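# Bin picking and the household chore problem

**Bin picking** is the job of taking one thing at a time out of a container in which several things lie any which way, and putting each where it belongs. People do it all day long without giving it a name. Emptying a toy box, pulling spoons out of the dish rack, sorting a tub of odd bolts at the back of a repair shop: all of it is bin picking, and all of it turns out to be a good way of asking how near machines are to being useful around the house or on the shop floor. The short version, for readers in a hurry, is that they are a fair bit nearer than they were and still a good way off. The long version is more interesting, and takes up the rest of this article.

## Background

Factory arms have been lifting and placing things for decades, and they are very good at it so long as each thing turns up in the same spot, facing the same way, as the one before. A car plant can arrange for that. A kitchen can't, and neither can a family room after the cousins have visited. The old answer was to build trays, guides and shaking feeders that lined everything up before the arm came anywhere near it, and in many workshops that is still the cheapest and most sensible thing to do.

Bin picking does away with the lining up. The machine has to look into the container, decide what is there, choose something it can reach, work out how to take hold of it and then get it out again without catching the walls or dragging a neighbour along for the ride. Early systems were sold for one kind of part at a time, usually a metal one, and they needed a careful model of that part before they could begin. Later ones learn from a great many tries, good and bad, and can have a go at things they have never met before.

## Why toys are used

Toys are favourites for this sort of practice, and for good reason. They are cheap, they come in every shape a person could dream up, and they stand up well to being dropped. Play food is especially handy, as a toy pizza slice lies nearly flat and gives a gripper very little to get its fingers under, while anything round likes to roll into a corner and stay there. The bright colours help a camera tell one piece from the next, although they also make the job easier than it would be in a real cutlery drawer, where everything is shiny and much the same grey.

The container matters more than newcomers expect. Sloped walls let things slide back toward the middle, but they also limit the angles from which an arm can come in, and a piece resting snugly in a corner may have to be nudged out before it can be picked up at all. Bare metal is sturdy and easy to wipe down. It also reflects light, and a reflection can look a good deal like an object to a camera that hasn't been taught better. Most groups clamp their bins firmly in place, so that a bump on one try doesn't spoil the next. 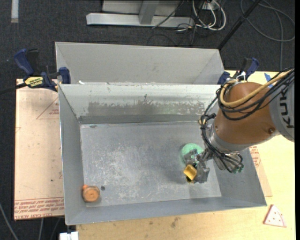

**Can a robot tidy a child's room yet?**

Parts of it, on a good day and with help. A well-trained arm can take most small, firm toys off a clear surface or out of an open bin and drop them into another one, but it will struggle with soft things, with very thin things, and with anything wedged under the bed. It also has to be brought to the mess, or the mess to it, and for most families that is the bulk of the work.

## Trials

The Kirstead trial is the one most often mentioned in introductory courses, mainly because its authors wrote up their failures with as much care as their successes. They ran 864 picks with a single arm and a mixed load of kitchen things and playthings, and 611 ended with the right object in the right place. The rest were sorted into kinds of trouble. The commonest was a poor first grip, followed by a decent grip on two things at once, and then by a surprising number of cases in which the arm picked up its object perfectly well and let it go too early.

The Rawat project took a different road and asked how long an arm could carry on without anybody stepping in. It kept at its work through one long October, with seven kinds of household object in the load, and the team's notes from that stretch make lovely reading for anyone who has ever tried to keep an old dishwasher going. Cables worked their way loose, finger pads wore smooth, and a good part of each morning went to setting things back the way they had been. The authors came to believe that upkeep deserved as much attention as cleverness, and said so at some length.

Zakik, a small maker of sorting cells, has looked at the same question from the shop-floor side. Its machines handle returned hardware, where a customer's box may hold nearly anything, and the firm has been frank that a person still stands nearby for the awkward pieces. One worker looks after five cells, clearing the odd jam and taking out whatever the machines have passed over. Shop owners seem quite content with the arrangement, and it may well be the pattern that other trades follow.

## What remains difficult

Touch is the first trouble. A person reaching into a toy box feels the edge of a block long before seeing it, and will shift a finger without a thought. Many grippers have only a rough sense of how hard they are squeezing, or none at all, and lean almost entirely on their cameras. Once the fingers close in, they block part of the camera's view at the very moment a good look would be most welcome.

Speed is the second. An arm that takes its time is safer and more accurate, but a household doesn't have all evening to wait for the cutlery to be put away. Fast arms exist, of course. They are generally kept behind guards, and few people would care to have one swinging about beside the kettle.

Then there is the matter of knowing what counts as finished. A workshop bin is done when it is empty. A family room is done when the people who live in it feel that it is, and that changes with the time of day, who is coming for supper and whether the half-built train track is rubbish or somebody's pride and joy. The Civico home studies spent more than 7 weeks on this single point, asking families to label what should be put away and what should be left alone, and found that members of the same family often disagreed.

## Cost and everyday use

Price keeps most of this work out of the home for the time being. An industrial arm, a gripper, cameras, a solid table and the wiring to join them together make up a costly kit, and that is before anyone has been paid to set it up. Lighter arms are cheaper and gentler to be around, though they lift less and wobble more. Makers of home machines have leaned toward single chores such as vacuuming and mowing, where the machine can roll along the ground and never has to grasp a thing.

On the shop floor the sums are kinder. A sorting job that runs through the night can pay for a good deal of equipment, and a dropped bolt harms nothing but the count. Parcel depots, laundries and recycling yards have all taken up some form of bin picking, usually for a narrow range of goods to begin with, widening it as the staff come to trust the machine.

## See also

- Grippers and end effectors
- Parts feeders
- Household robots
- Machine vision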